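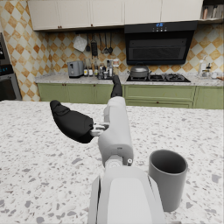 Reading time: 4 min

Section 4. Installing the Munavix under-counter water filter

Applies to: Munavix 909, all finishes
Revised: April 22, 2023
Technical review: Milagros Dela Peña, Virgilio Ambrosio
Replaces bulletin 3,893

4.1 Scope

This section covers mounting the filter head, connecting it to the cold water line, fitting the drinking faucet, and first start-up. Drilling a faucet hole in a countertop is covered in Section 3. Cartridge storage and disposal are covered in Section 6.

The 909 is intended for cold, treated water only. Do not connect it to a hot water line, to a private well that has not been tested, or to a line that feeds a boiler or a heating loop.

4.2 Before you start

Check that the following are in the carton:

Filter head with bracket
Cartridge, sealed in film
Drinking faucet with base plate, rubber washer, star washer and brass nut
Feed valve adapter
Blue tubing (inlet) and white tubing (outlet)
Bracket screws and drilling template
Spare O-ring in a paper sleeve

You will also need a screwdriver, an adjustable wrench, a tubing cutter or sharp utility knife, a pencil, a towel and a bucket. PTFE tape is not supplied. It is used only where this section calls for it.

Measure the cabinet before mounting anything. The cartridge is removed downward, and the free space below the head must be at least equal to the length marked on the drilling template. If the cabinet has a drawer, a pull-out bin or a waste disposer, open and close it fully with the template held in position.

NOTE: Leave the film on the cartridge until step 4.6.2. Carbon media picks up odors from cleaning products kept under a sink.

4.3 Mounting the head

1. Empty the cabinet and wipe the side panel you intend to use. The left panel is preferred when the cold stop valve is on the left. Either side is acceptable.

2. Tape the template to the panel with the arrow pointing up. The top edge must be level.

3. Mark the two upper screw positions with a pencil through the template.

4. Remove the template. Drive the two upper screws until the heads stand off the panel by the thickness of the template card folded once.

5. Hang the bracket on the screws through the keyholes and press down until it seats.

6. Mark and drive the lower screw. Tighten all three by hand.

7. Slide the filter head onto the bracket from the front. It is seated when the release tab clicks and the head can't be pulled forward.

CAUTION: The supplied screws are for wood and particle board. Cabinets with thin side panels need shorter screws, or a backing board fixed to the inside. Check that no screw point comes through into the next cabinet or behind an appliance.

CAUTION: Do not mount the head on the cabinet door, on the back wall over electrical outlets, or directly over a disposer switch.

4.4 Connecting the feed valve adapter

1. Close the cold stop valve under the sink by turning it clockwise. If it does not close fully, close the main valve for the house and have the stop valve replaced before going on.

2. Open the cold side of the kitchen faucet to release pressure. Leave it open.

3. Place the bucket under the stop valve. Loosen the nut on the flexible supply hose with the wrench and pull the hose clear. A small amount of water will drain from it.

4. Check the rubber washer in the feed valve adapter. It must lie flat, with the beveled side facing the stop valve.

5. Thread the adapter onto the stop valve by hand. Do not use PTFE tape here. The washer makes the seal, and tape on this thread can keep the nut from seating.

6. Thread the supply hose onto the other end of the adapter by hand.

7. Tighten both joints a quarter turn with the wrench while holding the stop valve still with the other hand.

8. Turn the small lever on the adapter across the line of the tube. This is the closed position.

If the stop valve has a compression outlet with no removable hose, the standard adapter will not fit. Order the Esteban adapter kit from your dealer. The kit has its own instruction sheet, which replaces steps 4 through 7.

4.5 Cutting and connecting the tubing

The fittings on the filter head are push-to-connect. A leak at one of these fittings is nearly always the result of a bad cut.

1. Run the blue tube from the adapter to the port marked IN. Allow enough length for a loose curve. Tubing that is bent tightly will flatten in time and reduce the flow.

2. Cut the tube square. If a knife is used, cut on a board with a single stroke. Do not use scissors or side cutters.

3. Look at the cut end. It must be round and free of burrs, with no scratches along the outside.

4. Mark the insertion depth on the tube with the pencil, using the scale printed on the template.

5. Push the tube into the port until the pencil mark meets the collar. There are two stages of resistance. The first is the grip ring and the second is the O-ring. The tube must pass both.

6. Pull back on the tube firmly. It should not move.

7. Repeat with the white tube from the port marked OUT to the stem of the drinking faucet. Leave the faucet end disconnected for now.

To release a tube, press the collar evenly against the fitting and pull. Cut off the used end before inserting it again.

4.6 Fitting the faucet and cartridge

1. Faucet. Place the base plate and rubber washer on the faucet stem and lower the stem through the hole in the countertop. From below, fit the star washer and then the brass nut. Have a second person hold the spout in line while the nut is tightened. On stone, terrazzo or solid-surface tops, tighten by hand and then no more than a half turn with the wrench. Wrap the stem thread with three turns of PTFE tape, fit the tube connector, and push in the white tube as described in 4.5.

2. Cartridge. Wash your hands. Remove the film and the red cap. Check that the two O-rings on the neck are in their grooves and not twisted. Wet them with clean water. Do not use petroleum jelly, cooking oil or dish soap.

3. Align the arrow on the cartridge with the open lock symbol on the head. Push up and turn to the right until the arrow meets the closed lock symbol. Do not use a strap wrench.

4. Write the installation date on the cartridge label with a permanent marker.

4.7 Start-up and flushing

1. Close the kitchen faucet. Open the drinking faucet.

2. Open the stop valve slowly. Then turn the adapter lever in line with the tube. Air will come out first, followed by gray water. The gray color is fine carbon dust from manufacturing and is harmless, but it should not be used for drinking or cooking.

3. Let the water run until it is clear, then continue for ten minutes.

4. Close the drinking faucet. Dry all joints with the towel and lay a sheet of dry paper on the cabinet floor.

5. Check the paper after one hour and again the next morning.

6. If a joint drips, close the stop valve and release the pressure before working on it. Do not tighten a fitting under pressure.

Water may look milky for the first few days. Fill a glass and let it stand. If it clears from the bottom upward, the cause is trapped air and no action is needed. If it does not clear, repeat the flush.

4.8 Cartridge life

The standard cartridge is rated for almost 3,000 gallons or twelve months, whichever comes first. In areas with heavy sediment the flow may drop earlier. Replace the cartridge when the flow is clearly weaker than on the day of installation, even if the date on the label has not been reached.

After an absence of more than one week, run the drinking faucet for two minutes before use. If the house will be left unheated, close the stop valve, open the drinking faucet, remove the cartridge and drain the tubes into the bucket. A cartridge that has frozen must be discarded, as the housing may have hairline cracks that open under pressure.

4.9 Parts and service

Replacement cartridges, O-rings and tubing are supplied through Plekent dealers. Quote the model and the lot code on the underside of the head. Tubing from other makers may be used if it is rated for drinking water and has the same outside diameter.

Warranty claims are handled by the Gerorholm service office, attention Rommel Dizon. Include a copy of the receipt and the lot code. Do not send used cartridges by mail unless the office asks for them. The office is closed for inventory during the last week of June, and claims received in that week are logged on reopening.

Continue with Section 5, Replacing the cartridge.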